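April, bench notes, hand-held gripper station (Uma)

Started 9:30. Left gripper was dropping out again, same as the last session. The jaw width reading freezes for a second or two, then jumps to the right value. Augustina saw it on her shift too and wrote "left hand sticky" on the sheet, which I first read as a mechanical complaint and spent a while cleaning the slide for no reason. The slide was fine. Cleaned it anyway, so that's done for the month.

Swapped the left and right cables at the hub end to see if the fault would follow the cable. It did. Put them back the way they were and flexed the left cable along its length with the log open. Nothing near the hub, nothing in the middle, then a dropout every time I bent it within a hand's width of the gripper. So it's the strain relief end, same as the one we lost at Cadurby. Cut that end off, re-terminated it, and checked all the pins for continuity. Pin 7 was the bad one, three strands left holding. Photographed the old end and put it in the Flimoven folder with the others.

The cable run was part of the trouble. We had it coming straight off the back of the gripper and hanging, so every time the wrist turned the whole weight pulled on the connector. New rule for the left side: cable goes back along the forearm, with enough slack at the wrist that you can roll your hand both ways without feeling it tug. Right side can stay as it was, looping out to the right. Cecilia prefers it there and it hasn't given any trouble. 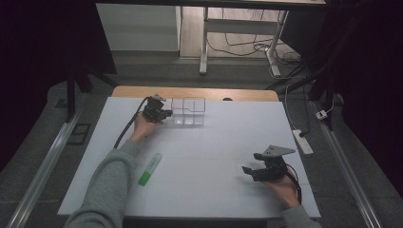

Next was zeroing. Order that works:

Power the hub and leave it alone until both status lights stop blinking.
Hold both grippers fully open, clear of the table, and take the open value.
Close both by hand, firm but not hard, and take the closed value.
Open and close 9 times each at normal speed and look at the spread.

Left was off by more than I like on the first try. Redid the closed value and it came in. I had been squeezing too hard, and the fingers bend a little when you do that. Right was good on the first try. Saved both under the Amissah profile and kept the old file next to it with "pre" on the end of the name.

Checked the mounting plate on top of the right gripper. One screw took a quarter turn, the others were tight. Put a paint mark across each head so we can see if they move. Haven't done the left one yet, I need to get more paint pens.

Then a test session, 30 short takes, picking up small things and setting them down again, left hand and right hand in turn. No freezes on the left. One take has a short gap on both sides at the same moment, so I don't blame the cable for that one. More likely the hub or the computer. The log shows a write delay at the same time stamp. Leaving it for now, but if anyone gets a gap on both sides together, please write down the time and don't restart until you've copied the log.

Cecilia asked whether we could get rid of the cables on the grippers altogether. We tried that last fall with the battery packs and the clocks drifted apart over a long session. I'd be willing to look at it again after this batch is finished. She has the old numbers if anyone wants them.

Small stuff:

Finger pads on the right are getting shiny. Still grip okay. Change them before the next long batch.
Spare cable count is down to one. Ordered more, same length. Do not use the longer ones from the Cadurby box, they catch on your elbow.
The left trigger spring squeaks. A tiny bit of dry lube on the pivot, none on the slide.
Renamed the ports in the config so left is left. They had been swapped since the last reinstall and we were fixing it by hand in the export.

Augustina is on the station this afternoon. I asked her to bend the left cable on purpose a few times between takes and note anything odd. If it holds through her session I'll do the same re-termination on the right side, even though it's working, and close the ticket.

4:15. Augustina's session is done, no freezes. Right side is next.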